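Home | Diary | Reviews | Index | About

Reading time: 4 minutes

February, 11.40 pm

Second viewing of Dremetari finished an hour ago. I am writing this up before the sound of it goes, as I find that I remember pictures for weeks and sound for a night.

The first time was in a cinema, three rows too close, and my notes from it are mostly about cutting. This time I watched at home on the Poltico disc with headphones and kept a hand on the pause button. Running order of the disc: distributor's card, a second distributor's card, a warning about piracy in four languages, then the film. There is no chapter menu. The subtitles are white without an outline and vanish against snow, and there is a lot of snow.

The plot can be put down quickly. A surveyor is sent to value a closed sanatorium above a village and stays the winter because the road goes. She measures rooms. The rooms do not add up. Tănase, the surveyor, keeps a ledger of dimensions, and the film reads from it in voice-over at intervals, flatly, in metres and centimetres. By the midpoint the ground floor is longer inside than outside by the width of a corridor, and we have not been shown the corridor.

What I wanted to check tonight was whether the sets cheat. They do, but later than I thought. I paused on the dining hall each time it appears and counted window bays along the east wall. Five in the first visit, five in the second, six in the third, and the third is the scene with the stove, where attention is entirely on the stove. The added bay is at the far end, dimly lit, and the camera is set on a slightly longer lens, so the wall takes up the same width on screen. In the cinema I felt the room was wrong and put it down to the music. There is no music in that scene. I had written "low strings" in my notes and it is a generator.

The generator deserves a paragraph of its own. It runs under nearly everything from the 23rd minute on, and it drops out 3 times. The first drop comes with a power cut and is explained. The second comes in the linen room, with the lights still on, and lasts perhaps as long as it takes her to fold one sheet. The third is the whole of the last scene. I had not noticed the second at all in the cinema, although I did write "cold" beside it. On headphones it is very plain, and I think slightly too plain: the mix on the disc is narrower than the theatrical one and the drop now reads as an edit. Someone watching only at home will get the trick without getting the effect.

Against the film: the brother. He arrives on foot, explains the history of the building in one unbroken speech, and leaves on foot. It is the only scene shot in ordinary over-the-shoulder coverage, and it looks like something asked for after a test screening. Take it out and nothing else needs to move. Also the face at the hatch, which is held far too long. A face held for two seconds is a shock and a face held for ten is an actor with something on his forehead.

In favour: the ledger pages, which are shot square on and lit like documents. The handwriting gets smaller as the winter goes on. She turns the book sideways in the last third to fit more columns, and there is no close-up to point this out.

Compared with Zarent, which most people seem to set it beside, it is the better-built film and the less frightening one. Zarent has 300 shots of a wood and a bad ending, and I still did not like going down to put the bins out after it. Dremetari I admire from a chair. I went to the kitchen in the dark for water at the end of it and thought about lens lengths the whole way.

To do: compare the stove scene with the earlier dining hall scenes for ceiling height as well as bays. I have a feeling the lamp hangs lower. Find out whether the streaming version carries the wider mix - if it does, watch the linen room again on that and note the time code this time. Correct the "low strings" remark in the old notes and leave the original visible beside it.

Rating stays where it was, though for different reasons. Sound up, script down.

Midnight now. The boiler has just gone off, and I noticed it going off, so the film has done something after all. Bed. 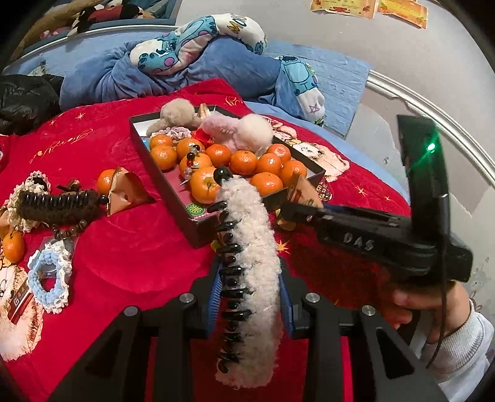
Hair claw, red blanket.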